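3.2 Households, heating records and what people told us

The households in this part of the study were all drawn from Drestton and Nendthorpe, two towns that share a gas supplier, a climate and, for the most part, a style of building. We began with 1,086 homes whose owners or tenants agreed to let us see their monthly energy bills, and after setting aside those with gaps in the record we were left with 1,025. We are very grateful to all of them, including the ones whose bills we could not use in the end, and many of whom went to a good deal of trouble looking for old statements in drawers and email folders.

Bills alone say little about how a family lives with its heating, and so we also asked people to talk with us at home, usually in the early evening when everyone was likely to be in. These conversations were led by Sylvie Hiebert and Asanka Sarkar, and they tended to wander pleasantly from the furnace to the cost of groceries and back again. We let them wander. Some of our most useful material came from these side trips, such as the widespread habit of shutting off a bedroom in winter and opening it again when a grown child came to stay. 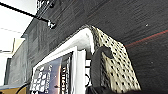 Figure 7. Dark wood-grain surface with a rod and clamp fitting at its edge.

It was clear fairly early on that people judged the price of natural gas by the size of the January bill and hardly at all by the yearly total. A household that paid less over twelve months than its neighbor could still feel worse off if its winter bills came in sharp peaks. The level payment plan offered in Nendthorpe softened this feeling a great deal, even though it did not change what anyone paid over the year. Families on the plan also kept their thermostats a little steadier – something we had not set out to look for, and which Mitali Barua first noticed while she was checking the Flostunau meter readings against the bills.

We should say a word here about those readings. The Flostunau meters report once an hour, and the bills once a month, so the two had to be brought together before they could be compared. We added up the hourly values between billing dates and treated any month with more than 2 missing days as incomplete. This is a stricter rule than the one Matubbar used in the earlier pilot, and it cost us some data in the spring, when storms knocked out the network in the northern part of Drestton. We felt the loss was worth it, as warm spells and cold snaps come so close together at that time of year that a few absent days can change a monthly figure quite a lot.

Renters and owners differed less than we had expected in how much gas they used, but they spoke about it very differently. Owners talked about equipment and when to replace it, while renters talked about rooms, drafts and who to call.
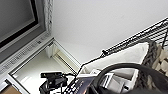
3.3 Matching bills to outdoor temperature

Daily temperatures came from one weather station in each town, and we averaged them over the same billing periods described above. Parveen Rathnayake and Johanna Imhof then fitted a separate line for each household, with gas use on one side and the average temperature on the other.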